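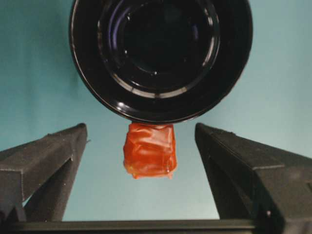 Backgrounds and exposure for catalog photography
Speaker notes, Stulldale collections workshop, June 2020

Opening. Thank Lovely Catacutan for the room and the projector. Say that the slides go out in July. Scope is small objects only, nothing larger than a shoebox. Textiles and glass are in the afternoon session with Védís Snorradóttir.

Slide 2. The meter assumes a mid-gray average. On a white sweep it underexposes, on black velvet it overexposes. Lock exposure manually on a gray card, then leave it alone for the whole batch. Most of the reshoots in the Prelluscombe series came from auto exposure left on between trays.

Slide 3. White is the default background because it prints cheaply. It also throws light back around the edges of the object and softens the outline. Move the object forward or flag the sides with black card. Pause here for questions about flags. 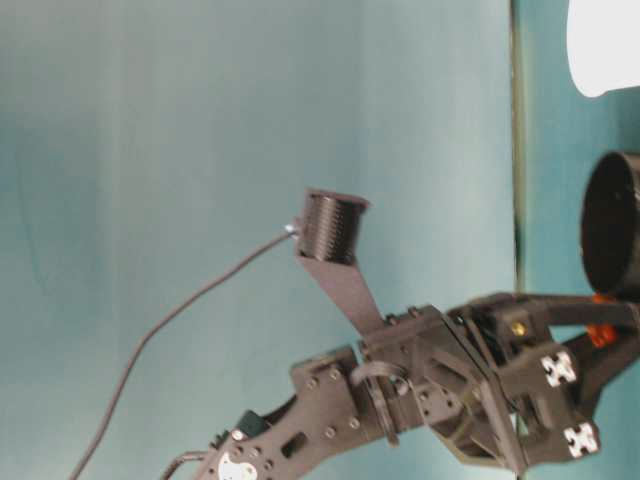 Slide 4. Mid-tone color backgrounds separate dark objects without the edge flare of white. Blue-green works for charcoal and black because the difference is in hue as well as brightness. The dark gray plates and brackets keep a readable outline against the teal. The small black cylinder is the harder case — its ribs are fine and horizontal, and any blur costs detail there first. Support the camera before changing the lens.

Slide 5. Color cast. A saturated background reflects into polished surfaces. Check the shadow side at full zoom. If the cast shows, increase the distance to the background or go to neutral gray.

Slide 6. File naming. Use the Mutiso scheme: accession number, view number, no spaces. Batches of 40, with a gray card frame at the start of each. The Zirkent import rejects any folder over 1,000 files, so split before upload.

Leave 5 minutes for questions. Slide 4 back on screen.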